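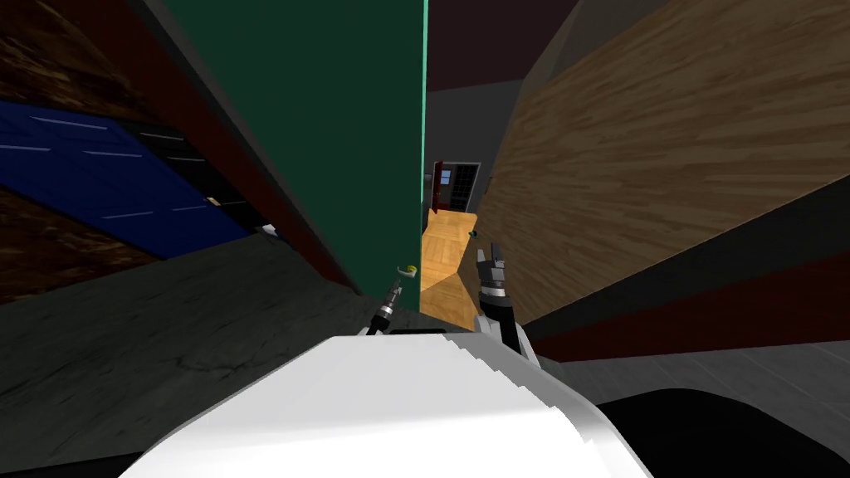
Two arms, dark green panel on the left and light wood grain on the right

Skandik Indoor Dog Gate, Dorngate Series
Item 744

A freestanding gate for doorways and hallways, made for puppies and small to medium dogs. It needs no drilling and folds flat when you want the doorway back. Trainers often use this type of gate to split a room during crate training or while a new dog settles in.

Details
Height: 64 cm
Panels: 3, hinged both ways
Maximum dog weight: 40 lb
Finish: Noltness gray or natural
Feet: rubber, replaceable

Setup
Open the panels into a shallow zigzag and set the feet flat on the floor. Push each hinge pin down until it clicks. On carpet, use the wide feet (sold separately).

Not suitable for dogs that jump or climb. Do not use at the top of stairs. Check the hinge pins once a month and wipe the panels with a damp cloth. Bleach will dull the finish.

The latch was changed in November. Spare latches for the older gate are still sold under Ngata parts, and the two do not swap.

Ships in one box. Returns are accepted on unused gates with all the feet and pins included.

Page updated Jan 4, 2026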